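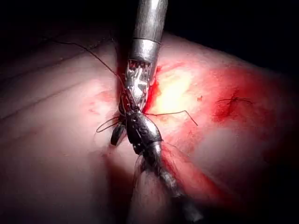
Does Vandcombe need a bigger theatre festival? I'd say it needs a better one, and the plans for May don't convince me it's getting it.

Print this page | E-mail to a friend

We are promised 28 shows over 4 weekends, with the Gramulia company opening on the Saturday night and Trakska doing something in the car park. Last year there were half as many, and I sat through two where the cast outnumbered us. The brochure gave total attendance as 1,330 and called it a triumph. It didn't say how many of those had paid.
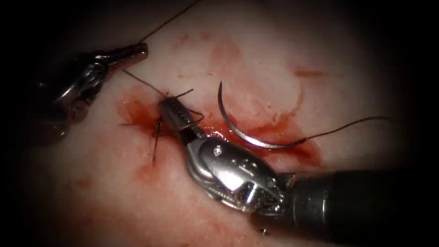
New writing is where the money ought to go, and it gets one afternoon in the library. The Jaidee players had a decent script last year and about a week to rehearse it. You could see the joins. Stitching is slow work, and a second act wants the same patience. Give three local writers a room and a director over the winter. I'd pay to see that before another juggling musical.

I'll probably go anyway. I usually do, and grumble in the interval.

Contact us | Copyright Vandcombe Arts Pages | Back to top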